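Drap-housse qui saute la nuit, vous faites comment ?

mwana_l
vendredi, 22h et quelques
Bonsoir, matelas changé en novembre, plus épais que l'ancien, et depuis le drap remonte dans les coins toutes les nuits. Lit collé à la tête de lit donc pas facile de passer la main derrière. J'ai essayé les pinces Tistitz, 2 ont déjà laché. Une idée avant que je rachète tout ?
Mwanahawa

plorkine134
Quelle hauteur de bonnet ? Si c'est trop court tu peux tirer tant que tu veux — ça remontera.

mwana_l
Aucune idée, étiquette coupée. Le drap c'est le bleu, tissu souple.

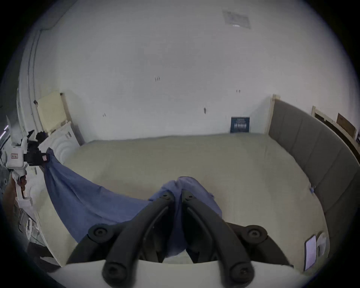 Pour la tête de lit, elle est grise, rembourrée, en panneaux, et le long de ce côté-là je n'arrive jamais à border correctement. Le matelas beige glisse bien en plus, rien n'accroche. Et oui le téléphone reste sur le lit, je sais.

Idrisa Nyaga
Commence par les coins côté tête de lit, toujours. Ensuite la diagonale. À deux c'est réglé en une minute, seul faut décaler le lit de 20 cm.

urum_k
Pas d'accord avec la diagonale. Moi je fais les deux coins du haut puis les deux du bas, sinon ça vrille au milieu et on recommence.

Idrisa Nyaga
Ca vrille si tu tires trop fort. Jamais eu le souci en diagonale, même sur du 180.

plorkine134
Vous parlez technique alors que c'est une question de taille. Mesurez le matelas, surmatelas compris !!

urum_k
Oui bon, les deux comptent. Un bonnet de 30 mal posé saute aussi.

mwana_l
Mesuré : 27 de haut. Donc bonnet de 30 minimum j'imagine ? Vu des Mushi pas trop chers mais rien d'indiqué sur la fiche.

plorkine134
Passe ton tour si c'est pas indiqué. Et lavage à 40 max, le mien a rétréci.

mwana_l
Ok merci. J'essaie d'abord en décalant le lit ce week-end, je vous redis.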